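## Chapter 17: Who Decides What Happens on Public Land

A rancher's grazing permit, a ski area's lease and a gas company's drilling rights can all sit on the same stretch of public land. Each comes from a different law, and each can be challenged in a different way. This chapter looks at grazing permits and the agencies that issue them.

Start with the split between Congress and the agencies. Congress writes the statute, usually in broad terms. It may say that land must be managed for "multiple use" and leave it there. The agency then writes rules that fill in the details: how many cattle, which months, what fee, what happens if a permit holder breaks the terms. Most disputes are about the rules -- the statute itself is seldom at issue.

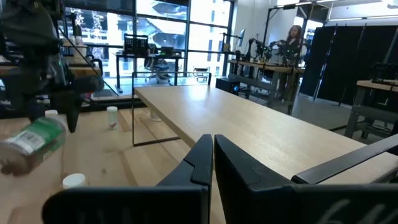 Before a rule takes effect, the agency normally has to publish a draft and accept comments from the public. It does not have to do what the comments ask. It does have to read them and respond to the important ones, and a court can send a rule back if the agency ignored a serious objection.

Consider the Flondia allotment, which we will use through the rest of the chapter. Two permit holders, Chauhan Ranch and the Brendex Cattle Company, share 48 square miles of rangeland above the town of Gumevden. After a dry winter, the district office cuts the season short. Chauhan Ranch accepts the cut. Brendex appeals, arguing that the office relied on old range surveys and gave too little notice.

The appeal goes first to a hearing officer inside the agency. Only after that step is finished can Brendex ask a federal court to review the decision. The judge will not decide how much grass is on the hillside. The question in court is whether the agency followed its own procedures and gave a reasoned explanation based on the record.

**Terms to know:** allotment, permit, multiple use, notice and comment, administrative appeal, judicial review

Section 17.1 begins with the permit itself and the rights it does and does not give the holder.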